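Shelf by shelf: Letay Ayele on rolling wire storage

Letay Ayele sets up shared storage for small offices and clubs, and most of the work is done on wire carts. She started at Fodel, moved to Sukprasert in March, and keeps a log that now runs to 1048 shelf entries. The interview was held on June 28, 2025, and dealt mainly with what goes on which level.

"The frame is the easy part," Ayele said. "Four posts, wire shelves, casters. The load order is where people lose time."

Her rule for the top shelf is cloth first. Towels and folded pieces go down as a base, and paper goods stand against them. Wire grating lets small items tip, she said, and a folded towel gives a flat bearing surface at no cost.
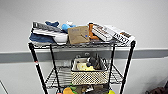
Top shelf, with folded cloth at the left and a kraft paper envelope standing.

Ayele does not sort by owner or by color. She sorts by how an item behaves when the cart is pushed. Cloth stays put. Envelopes slide unless something holds them on two sides. Anything round goes low.

"I had a Plirkdale cart with a full top shelf and nothing under it," she said. "It moved fine on tile. On carpet the front casters dug in and the whole unit leaned. After that I loaded from the bottom."

Asked about the middle level, she said she is in no hurry to fill it. An empty shelf at working height gives a person somewhere to set things while sorting — a step that otherwise happens on the floor. Toys, sponges and bags can share the bottom shelf as long as the front row can be lifted out without moving the back row.

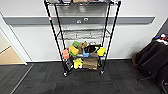
Wire unit on dark carpet, middle shelf clear and small items grouped at the bottom.

The bottom shelf takes the most handling, and Ayele checks it first. Soft blocks are left at the front corners. Paper bags stand upright with the opening facing up, and they are replaced when the base starts to sag. She does not use bins on this level for mixed small items. A bin 7 inches deep hides half of what is in it, she said, and people then buy the same thing twice.

Clearance is her other measurement. She wants a hand to pass between the tallest item and the shelf above it. Where that fails, she moves the shelf up one groove on the posts and logs the change.

"Most of my entries are one groove up or one groove down," she said. "It is dull reading."
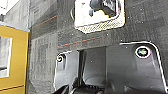

Tralell disagrees about the empty middle shelf, writing that any clear surface at that height fills up with mail inside a week and that a shallow tray with a lip would do the same job. Ayele had heard the objection before. She has tried trays in 37 setups and removed them from more than half.

"The tray gets full and then it is a heavy tray," she said. "A bare shelf you can wipe."

Her next job is a storeroom with two carts of different heights. She plans to match the middle shelves first and adjust the others from there.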